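Skutcombe Shared Workshop
Two Arms on a Bench, handout 4: The Pouring Task
Notes by Violeta Leiva

By now your group should have both arms bolted down, both grippers opening and closing on command, and at least one argument behind you over who stripped the screw. If the left arm still drifts when idle, go back to handout 3. Pouring will only make it drift with conviction.

Why pouring

Picking up a block tells you that your gripper closes. Pouring asks for a grip, a lift, a sideways move and a slow turn of the wrist, all without squeezing the cup into a new shape. It also leaves evidence. Grains on the table are a fairly strict grader and can't be talked around the way I can.

Use dry grain. Last June a group asked to start with water, and Thư Mạc, who wired the power supply under that bench, gave a short speech I won't reproduce.

Setting up

Cover the table with something plain and pull it as flat as it will go. The bowl goes in the middle, where both arms can reach it. The cup goes on the side of the arm that will pour. Leave a gap between cup and bowl so the fingers can get in without knocking the rim.

Park both grippers open and low before you start the program. Servo positions run from 0 to 1000 in our software, and the parked position for the fingers is 8. Do not set it to zero. Zero drives the linkage into its own stop, and the noise it makes is how the rest of the building learns you skipped this paragraph.
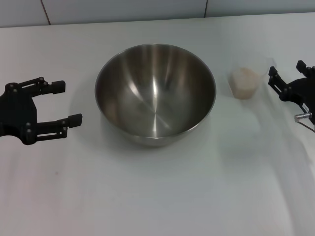

Closing force comes next, and most groups spend their evening on it. Start weak. Raise the current limit one step at a time until the cup lifts without slipping, then stop raising it. A clear cup is hard for the Narier vision code to find, so for this session you will type in the cup's position by hand, measured from the table corner. Measure twice. The arm will go exactly where you tell it, including through the cup.

Tilt slowly. I use around 14 seconds for the full turn of the wrist. It looks ridiculous and works better than the fast version, which mostly decorates the tabletop.

For your notebook

Write down the current limit at which the cup first lifted, the tilt time, and the weight of grain in the bowl against the weight you started with. A kitchen scale is fine. Record the bad runs too; the Wernen group handed in a page of perfect pours once and I have been suspicious of them ever since.

Open bench is Sunday from 2 p.m. Bring your own hex keys. The shared set is down to the sizes that fit nothing.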